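Minutes of the Wokmont Orchard Group, 25 October 2013

Ademir Vieira opened the meeting and thanked everyone for turning out on such a filthy evening. Apologies had come in from the Mendonça family, who are away until the half-term traffic has died down. The kettle was already on, and the first of the apple cakes had been cut before we got to the minutes of the last meeting, which were agreed with one small change (the pear by the lower gate is a Conference and always has been, and I am sorry for having written Comice).

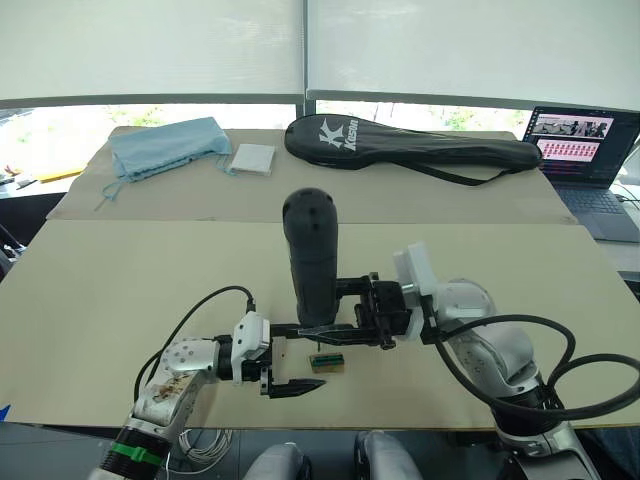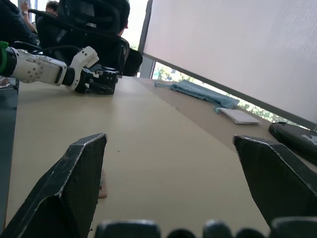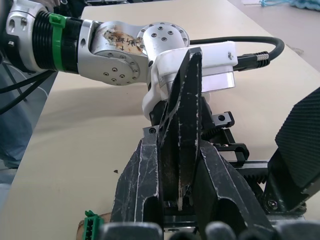
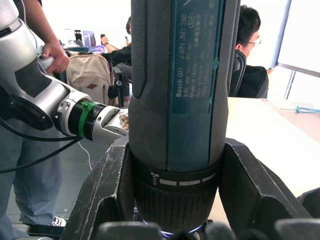

Matters arising

The lower gate has been rehung and now shuts without having to be lifted. Thanks were given to the Stalel Lane neighbours for lending us their long ladder through September, and Ademir will take it back this week with a bag of Bramleys. The question of the bees was raised again. We are all fond of the idea, but the man with the hives would like a sunnier corner than we can give him, and he has asked us to let it rest until spring. Agreed to let it rest.

The harvest

A lovely long discussion, of which I can only give the bones. It was a late year after that cold spring, and we all remember standing about in May wondering whether there would be any blossom at all, but the trees have more than made up for it. The old russet against the wall, which we had more or less given up on, cropped better than anything else, and Ademir was very pleased to remind us that he had argued for leaving it alone. The Bramleys are large and sound. The plums were poor, and what there was went to the wasps.

Storage was gone over at some length. Last year a good many apples were lost through being stacked too deep in the shed, so this time they are going in single layers, wrapped in newspaper, with the keepers at the back and the ones to be eaten first by the door. I have made labels. Please do look at them before you take a tray home, as we had a muddle last week and somebody's crumble was made with cider apples. It was eaten, I am told, but with a lot of custard.

Apple day

Everyone was happy with how it went. Takings from the cake stall came to £100 exactly once the float was taken out, and it was agreed to put this towards new trees. The juice was a great success with the children and there was a queue for it right up until we packed away. The Vulledeo press did very well for its age, though it leaks at the front foot, and a new seal is wanted before next autumn. Ademir thinks he can get one by post.

Two things to do differently. The signs on the main road were too low and the bracken hid them, and we ran out of cups by the middle of the afternoon and had to wash up in a bucket. It was also felt that the apple-naming table should be somewhere quieter. People bring in the most wonderful mysteries in carrier bags, often with a story about a grandmother attached, and it is a shame to have to shout over the brass band, much as we love them.

New trees

We are planting 11 trees this winter, all on the strip above the brook. Ademir had brought the nursery list and read out a good part of it with remarks. After some to and fro it was settled that most should be dessert apples, with a couple of damsons for the hedge end and one quince, which I confess I pressed for rather hard. I have wanted a quince there since I joined. The order goes in this week, for bare-rooted stock, and the nursery hopes to deliver in the first half of December.

Stakes and ties are in hand. Rabbit guards are not, and we would be glad to hear of any going spare. There was a friendly difference of opinion about how much compost to put in the hole. Half of us were taught to fill it with the good stuff and the other half were taught never to do any such thing — it was left that each tree may be planted as its planter sees fit, and we shall see in a few years who was right.

Pruning

The pruning mornings will start once the leaves are down, from 11 o'clock, meeting at the gate. New people are very welcome and will be put with somebody who has done it before. Please bring your own gloves. Secateurs can be borrowed but they do wander, so do hand them back at the end. The two big trees by the wall need more than we can safely manage from a ladder, and Vandana Srivastava (that is, me, writing this) is to ask for a price from a tree surgeon.

Wassail

We did talk about it, briefly, the cake having run out. Everybody wants one. The drummer from last time has moved away and saucepans were suggested. There was warm support for toast in the branches and less for the verse Ademir wrote, which he has offered to shorten.

Any other business

A fox has been seen on the path in daylight and seems quite well. The lost green scarf is still on the hook. Subscriptions stay at £5, and may be given to Ademir in an envelope with your name on it, please, as he had three last year without.

Next meeting in December, once the trees have come, with mince pies. Thank you all for staying on to stack the chairs.

Vandana Srivastava

Comments

Hilltop Jan
Lovely to read this as I couldn't get there. I have a roll of rabbit netting behind the garage if that's any use? It's a bit rusty at one end but there's plenty of it.

Vandana Srivastava
Yes please Jan! I'll come by for it at the weekend if you're in.

brooksider
Very glad about the quince. Can I put in a word for planting it away from the boggy patch, we lost a cherry there.

Ademir V.
The verse is now two lines shorter.

Hilltop Jan
Also I think the green scarf may be mine.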